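Porkwood Residents' Help Pages
Section: Kitchens and shared equipment

Question 239
Submitted by Wissam Hijazi

I should be grateful for guidance on reheating steamed buns in the shared kitchen. The tenancy handbook permits electric steamers but is silent on timing. My buns come out with wet tops. Is a cloth under the lid allowed?

3 replies

Reply from Clodagh McGrath, Residents' Services
Cloths are permitted, provided that they are tied above the lid and kept clear of the base. Chilled buns should be steamed for eight minutes and frozen buns for twelve. Residents are asked to empty the water tank after use and to leave the lid off until the basket has dried.

Reply from Nic Giolla
Microwave. One minute.

Reply from Vaseck
I would respectfully disagree with the previous reply, as microwaved buns harden within minutes. Please lift the lid away from yourself and do not tilt it over the buns. Paper squares under each bun also prevent sticking. I am unable to comment on the tank, my own steamer being a stove-top one. 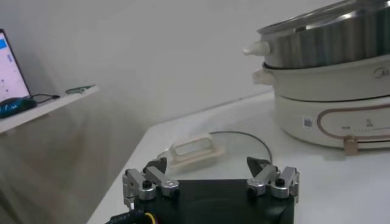 Glass lid 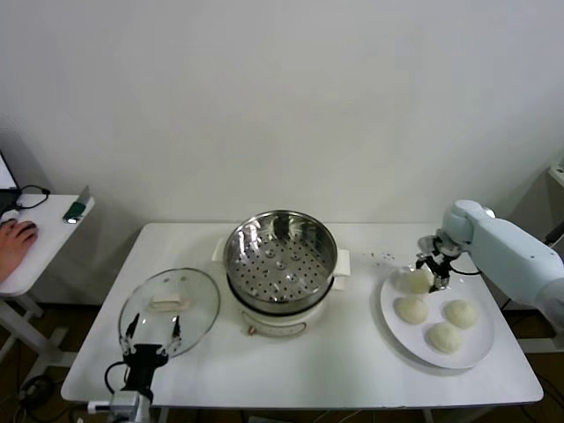 Steamer and four buns

Page last changed: December, 22 views this month

Replies to this question are now closed. Enquiries concerning the handbook should be addressed to Residents' Services.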